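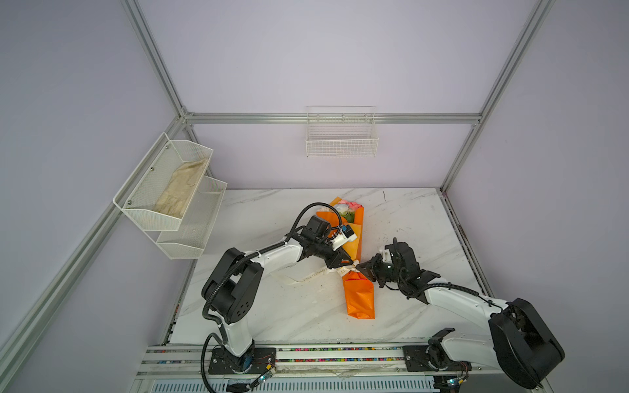 A bouquet in orange paper, with its printed ribbon trailing across the table.

Home Features Interviews Food & Home Newsletter

Kazue Chiba does not like to be told that a bouquet is "hand-tied." She has been wrapping flowers for most of her working life, and I had come to her shop in Pendmont to ask why a dozen stems and a sheet of colored paper now cost what a decent dinner used to.

"Everybody's flowers are hand-tied," she says. "What else would you tie them with? It's a word that adds a few dollars."

I arrived suspicious of the whole business, and I'll say now that I left only a little less so. The wrapped bouquet has swelled. The paper gets bigger, the ribbon gets longer, and the flowers, as far as I can tell, stay where they were. Pink and white blooms with a bit of green, wrapped in glossy orange that spreads out at the bottom like a skirt: you notice the skirt first. I put this to Chiba and expected an argument.

"You're right about the paper," she says. "People buy the outline. They see it across a room. If I give you the same flowers in brown paper, you think I gave you less."

So is she giving them less? She thinks about this longer than I'd like.

"Sometimes a shop is. The collar goes up high, you can't see how many stems there are, and the flare at the bottom makes it look heavy. Lift it. If it's big and it weighs nothing, you bought paper."

Her own markup on paper is a subject she would rather not get into. She did tell me that a roll of the glossy stuff from Habte, the supplier she uses, does for 111 bouquets if the person cutting is careful, and that the person cutting is not always careful. I did the arithmetic in the car and it did not make me feel better about the last bunch I bought for my sister.

Hipólito Huenchumán worked for Chiba for four years before he opened his own counter, Jidari, across town. He is friendlier about the trade and, I thought, a little too smooth. He talks about "the moment of giving." When I asked what the moment of giving needs from a printed ribbon, he laughed.

"It needs something to read," he said. "You hand it over, the other person doesn't know where to look, so they look at the ribbon."

The lettering on these ribbons tends to be so small that I have never seen anyone read one without turning it toward a lamp. Huenchumán admits that plenty of customers don't ask what it says. He buys it by the spool. For a while he had one in a language neither he nor his customers spoke, and it sold as well as the others, until a woman came in and told him it was an advertisement for soap.

Chiba has her own objection to ribbon, and it is about length. "The tail is for the table, when you lay it down," she says. "On the street it's for tripping on, or for the car door. I cut it shorter. Then they ask me where the rest is."

What both of them take seriously is the middle, where the stems are gathered and the tie goes on. Chiba made me try it. You hold the bunch at the narrow point and turn it as you add stems, so that they cross in a spiral, and the tie has to go on at that crossing. Mine went on too low. The heads flopped outward and she took the thing away from me without comment.

"If the middle is wrong, the paper is holding it up," she says. "You find out at home. You take off the wrap and everything falls to the side of the vase."

I asked whether most people take off the wrap at all. Here the two disagree. Huenchumán says leave it on for the evening if you like how it looks, and deal with the stems before bed. Chiba says this is how you kill flowers. She wants the paper off and the stems recut within two hours of leaving the shop, and she says so to every customer, including the ones who are plainly on their way to a restaurant.

"They nod," she says. "I know what nodding means."

Neither has any patience for flower food. I had brought along a packet of Teteck, which came free with a supermarket bunch, and Chiba turned it over and gave it back. Clean water, she says, changed every day, and a clean vase. Huenchumán uses the packets because people expect them. When I asked whether they work, he said they don't hurt, and I have been in enough hardware stores to know what that answer is worth.

I pressed Chiba once more on price before I left. She had four orders still to wrap that afternoon, and she talked with her back to me, creasing a sheet of orange against the edge of the bench.

"You want to pay for just flowers, come in and say so," she said. "I'll give you flowers. I'll put a rubber band on them."

Does anyone ask for that?

"My husband," she said. "For my birthday."

Share 4 comments Print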